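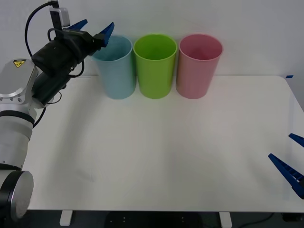

Shahram Dehghan has written that a town learns more about itself from its weekly market than from its town hall, and readers who grew up near **Inthorpe Market** tend to agree with him. The market fills the long sloping square in the middle of Inthorpe every Friday, and in one form or another it has been doing so for longer than the town's own records can show.

## History

The earliest surviving account book lists 359 stallholders over a single year, most of them selling eggs, butter, onions and wool. Farmers from Pranilby came down the valley road before sunrise, and they kept the upper end of the square for themselves, a habit their families still hold to quite stubbornly. Trade fell away when the Bandau railroad line took the livestock sales elsewhere, and for a good many years there were hardly enough stalls to fill one side.

It picked up again when the Rezaei bakery began selling flatbread and seeded rolls beside the old pump, and people who came for a warm loaf stayed to buy their cheese and potatoes too.

## The market today

There are 663 names on the waiting list for a regular pitch, and the December market, which stays open until 9 in the evening, draws roughly 500 visitors an hour at its busiest. Plants and seedlings are sold along the church wall (get there early in spring!), while secondhand books and crockery have the covered arcade. The bell that opens trading is rung at seven, and by long custom no money changes hands before it.

## See also

- Pranilby wool fair
- Bandau livestock sales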